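4.2 Putting things away behind doors

We come now to the part of the study that gave us the most trouble and, we will admit, the most pleasure. The earlier sections dealt with open surfaces: desks, side tables and the long counter in the Memley office, where the robot can see almost everything it needs from the moment it arrives. Cabinets are a different matter. A door has to be opened before anyone can say what lies behind it, and once it is open it takes up floor space, hides part of the room and gets in the way of the arm that opened it. People deal with all of this without a second thought, and it took us a good part of the spring to understand how much they were doing.

The task itself is easy to state. The robot is told to store a folder in a given cabinet, and it must find a door that leads to a free compartment, open that door far enough, bring the folder inside, let go of it and back away. We count a trial as a success only if the folder rests fully on a shelf or on the cabinet floor after release, with no part of it sticking out past the line of the closed door. We do not ask the robot to close the door again. We would have liked to, but closing turned out to depend so heavily on the hinges of each particular cabinet that it drowned out the effect we wanted to measure, and we have left it for later work.

Our method, which we call Trakider, keeps a small running memory of every surface the robot has seen since the start of a trial. Each entry in the memory holds a flat patch, a rough height, the time it was last in view and a short learned summary of what was lying on it. When a door swings open and a new shelf comes into sight, the shelf gets its own entry, and it is linked to the door that revealed it. The link matters a great deal in practice. If the robot turns away to fetch a folder and comes back from a slightly different angle, the shelf may be partly hidden by the door, and a policy that works only from the current view will often drift toward whatever flat surface it can see best. Most of the time, that is the top of the cabinet.

We compared Trakider with two other policies. The first is Moser, our own earlier system, which uses the same arm controller and the same training data but has no memory of surfaces. The second is a version of Trakider with the links between doors and shelves taken out, so that shelves are remembered but not tied to the door in front of them. All three were trained on the Grillimholm set, a collection of demonstrations that we gathered in ordinary offices during working hours, with all the clutter that this brings. From the full set we kept 103 demonstrations that involve at least one hinged door. Each policy was then run for 50 trials, spread over 5 cabinets that do not appear in the training data.

A word on how the trials were set up, as we have been asked about this more than once. Before each one, an operator placed the folders by hand, following a printed sheet, and left the rest of the room as it happened to be that day. Chairs were wherever people had left them, and we did not clear away small items from the tops of the cabinets. We think this is fairer to all three policies than a tidy lab would be, though it does make single trials harder to compare with one another, and we would urge the reader to look at the overall pattern before reading much into any one run. 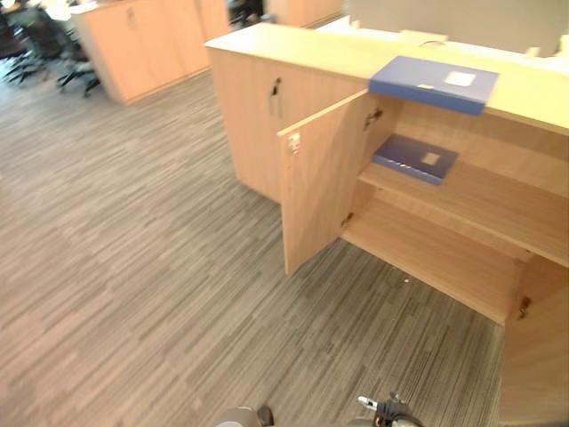

Figure 7. Head camera view from a storage trial, with one folder on the shelf and one on the cabinet top.

The most common source of error across all three policies was confusion between two surfaces that sit one above the other. In terms of sideways position there is very little to tell them apart, and a small mistake in estimated height is enough to send the arm to the wrong one. The layout in Figure 7 is a good case to think through. The two folders are the same shade of blue and lie nearly in line vertically, so color is no help at all in deciding which one is already stored, and the upper one reaches out past the front edge of the cabinet top, over the opening. A memory that keeps only sideways position will happily merge the two into a single object. Trakider keeps them apart, because the shelf entry is tied to the open door and the cabinet top is not.

A second kind of error has to do with the door itself. The memory treats a door as either open or closed, and this is plainly too simple. A door that has swung only partway may show enough of the shelf to create an entry while still leaving too little room for the arm to enter with a folder in hand. In such cases Trakider was sometimes more stubborn than Moser, going back to the same shelf again and again on the strength of what it remembered. We tried a limit of around 100 control steps on each approach, after which the robot must look at the door again before it goes on. This made the behavior a good deal more sensible to watch, and we kept it for every trial reported in this section.

We also looked at adding the door angle to each link as a continuous value. The change is a small one in the code, but it calls for angle labels that the present demonstrations do not carry, and we return to it in Section 6.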